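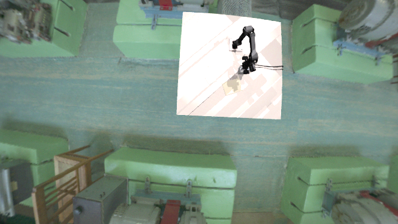
4.2 Why tables fill up

When we first sat down with the diaries from Vonport and Utudside, we expected to read mostly about closets and garages, the places people complain about when they complain about clutter. What came back to us, page after page, was the table. Of the 418 entries we kept for this part of the study, 284 mention a table of one sort or another, and a good many of those are about things put down "just for now" and found again in June under a pile of something else.

It helps to say a little about how the diaries were kept. Each of the 23 households wrote in the evening, in their own words, and we asked only that they name the things they had moved that day and where those things had ended up. Some families wrote a line or two. Others (bless them) wrote whole pages, with asides about the dog and the weather, and we have tried to treat both kinds with the same care.

Following Costello and Cultis, we call an item "resting" when it has a proper home elsewhere in the house and "settled" when the table has more or less become its home. The line between the two is softer than we would like. A flat thing, such as an envelope or a thin board, seems to settle sooner than a tall one, perhaps for the simple reason that it is easy to set something else on top of it and forget it.

Figure 3. Low, flat items lying on a large, pale tabletop. 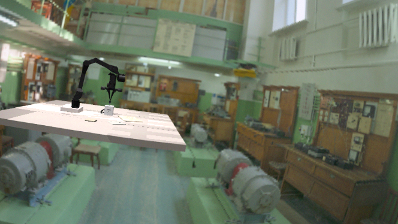 How long does an item have to stay on a table before we count it as settled?

We count it as settled once it has been named in two diary entries in a row without being put away in between, even if it was pushed from one end of the table to the other.

Moving a thing across the table was, as it happens, the most common kind of tidying in the Utudside diaries. In Vonport, where more of the households ate at the same table they worked at, things were more often carried off to a chair or a windowsill before supper and then brought back again afterward. We come back to these suppertime moves in Section 4.3.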